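July, folding bench, equipment notes

Spent most of the morning on the budget sheet again, with a second cup of coffee and the door propped open, and I think we are finally close to something I can send to Gisela Sepúlveda without blushing. She asked for one page. It is one page if you don't print the comments.

Where we stand: the Ruva quote for the second arm mount came in at 1661, shipping included, and I'm very happy with that (I had 2000 penciled in and was bracing for more). The Kwak people were lovely on the phone but can't hold their price past the end of the month, and their wrist camera needs its own bracket, so add that in before anybody gets excited about the lower number. Vutitano hasn't written back. I'll try them once more and then let it go.

I'd like to put what we save toward spare fingertips, the soft ones, and I'd buy 3 sets if it were only up to me. We always say one set will do and then we're all standing around waiting on a package! Westham has them in stock, or did when I looked.

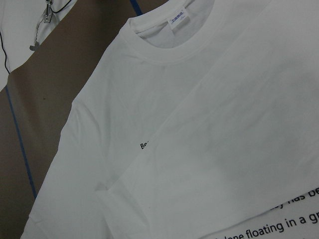

The other thing I keep going back and forth on is the table. A bigger top would be nice for long sleeves and bath towels, but it means moving the shelving, and I'd sooner have better lights first. White cotton on a flat, even light gives the camera so little to go on, just the collar ribbing and the edge of a fold. Two small side lamps on dimmers would be a cheap way to find out. I've put them on the sheet under "misc." for now, Gisela, so please don't cross out misc.

Still to do: ask Ruva about the warranty on the mount, measure the shelf gap, call Westham before lunch.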